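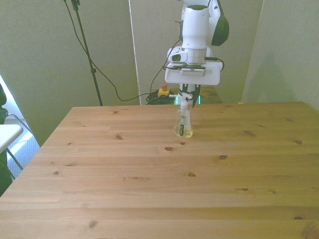
Ranesville Shared Workshop
Minutes of the users' meeting, October

The meeting opened at 6:30 p.m. in the back room. 17 members were present. The minutes of the previous meeting were accepted with one correction: the shop vacuum was reported as "repaired," and it has not been repaired.

1. Cleaning of the pine tables

The main business was the proposal to move the whole workshop to one spray cleaner, bought in bulk from Stondico. The supplier's leaflet was passed around. It says the product lifts grease, glue and pencil from bare or finished wood and leaves no residue. Several members asked what "no residue" was measured against, and the leaflet does not say.

The proposer said the trial had gone well. Asked how long the trial was, the proposer said two evenings. Asked whether any table had been left uncleaned for comparison, the proposer said no. It was noted that a table wiped down with plain water also looks better than a table not wiped down at all.

A member who uses the room most mornings said the complaints on the sheet were largely about marks that are in the wood. Pine has knots. At least three entries in the log ask for "dark stains" to be removed, and in the member's view no cleaner at any price is going to remove them.

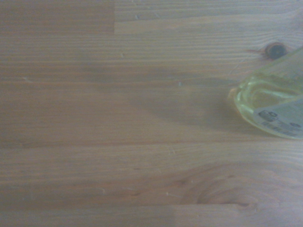

The same member asked that people run a hand over a mark before reporting it, and look at which way the grain goes around it. Joints between boards should not be reported as scratches either. There was some objection that new users can't be expected to know this. Agreed to add two lines to the sheet by the door.

Cost: the Stondico offer is $58 for a case, with refills at $19. The current cleaner, from Damska, costs $30 for what we are told is the same period. The proposer's claim that the new product would pay for itself by spring was not backed by any figures, and the meeting asked for some.

Decision: no bulk order for now. One more bottle may be bought. The trial continues for a month on one half of the long table only, with the other half wiped with a damp cloth. Results to be written down at the time and not remembered afterward.

2. Storage of bottles

Bottles are to be put back upright on the shelf at the end of a session, with the nozzle closed if it has a closed position. One member doubted that this rule would be followed any better than the last one, which said the same thing - the meeting had no answer to that. A rack was suggested. Deferred until somebody brings a price.
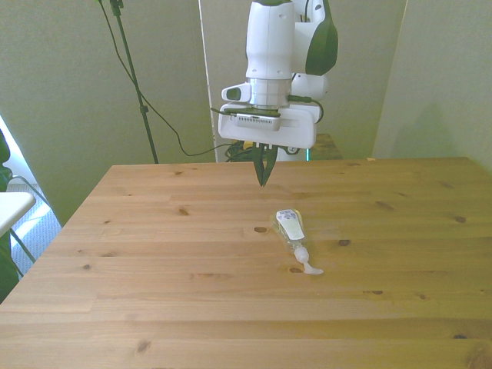
Clear bottle with white nozzle, on its side on the pine table.

3. Lie finishing oil

The sample tin of Lie oil has been opened. Opinion was divided on whether the test board looks any different. To be looked at again in daylight before money is spent.

4. Other business

The request for a second key was refused again. The shop vacuum remains on the list.

The meeting closed at 7:45 p.m.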